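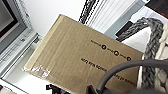

I keep boxes. Big ones, flat ones, the kind a blender came in six years ago. My sister thinks it's a disease, and she may be right, but I want to make the case for the cardboard box as the best piece of storage you'll ever own, and then (because I'm fair) the case against me.

Start with the price. I went to Wendside in June to buy "proper" bins and came home with 2 of them and a sore wallet. Meanwhile I had a stack of perfectly good boxes leaning on the wall, all of them free, and every one folds flat when you're done with it! Try folding a plastic tub.

Now, I'm not against fabric. I love a cloth basket with dots on it, and I'm a complete sucker for braided trim. It makes a room look like somebody meant it to look that way. But a basket like that is for things you use all week, and most of what we store isn't that at all — it's cables and one glove and the manual for the Zorkard.
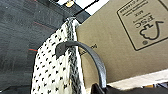
Hiwot Chala wrote to me after my last piece to say that I had it backward, that cardboard goes soft and dusty within a year and a basket with handles gets carried back to where it belongs, while a box just gets shoved. She's moved 4 times, so I listened.

And okay, the handles. I'll give her the handles. A rope loop you can grab with one hand while you're holding a phone in the other is a wonderful thing, and no box I own comes close. Those little cutout slots always tear on me.

What I won't give her is the idea that one has to win. Put the box in the basket! Or stand it up beside the basket and let it hold the tall stuff. I cut one down last weekend to make dividers and felt like a genius until dinner.
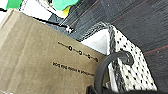 But where does it all go, asks Ragnvald Magnusson, if you never throw a box out? Fair question, and he's asked it before, louder.

My answer is an open shelf. Wire, on casters, so you can roll it out and sweep. Plush toys look great on one, all squashed together with their faces showing, and kids can find what they want without dumping three bins on the floor. 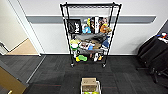 I'd also leave one shelf bare if you can stand it. I can't, usually. I clear it on a Sunday and by Tuesday there's a puzzle up there and somebody's bag. Still, that bit of empty space is where the sorting happens, and without it you're just moving piles from the chair to the floor and back.

As for my boxes, I've agreed to a limit of 7. The blender one stays.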